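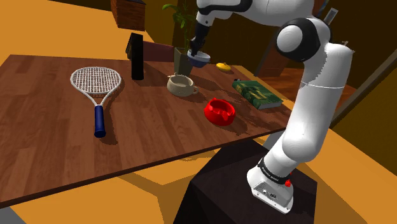 January 3, 2020

3 comments | 13 shares

I have spent the holidays with the simulated cell, and I want to write down the settings before I forget them. At Prarno we test every program in simulation first, and only after that it goes to the real arm.

The first problem was the base. In my old file the arm stood 13 mm too low against the pedestal, so each approach to the table finished in a collision warning. I corrected the mounting frame, saved it as Britgate and deleted the older copies. Please do the same if you have copied them from me in July.

The second problem was the grip. A small bowl is difficult, as the fingers hold only the rim or the wall, and with low friction it slides out during the lift. I made the physics step smaller and limited the closing speed of the gripper. Then I ran 200 lifts with the mug, the plant and the other objects left in their places. In 13 of them the bowl fell, always in the first moment after the lift. I suspect the contact settings of the bowl, but I have not proved it.

Still open: the wrist turns the long way round when the target is near the plant pot. I will look at the joint limits next.

438 views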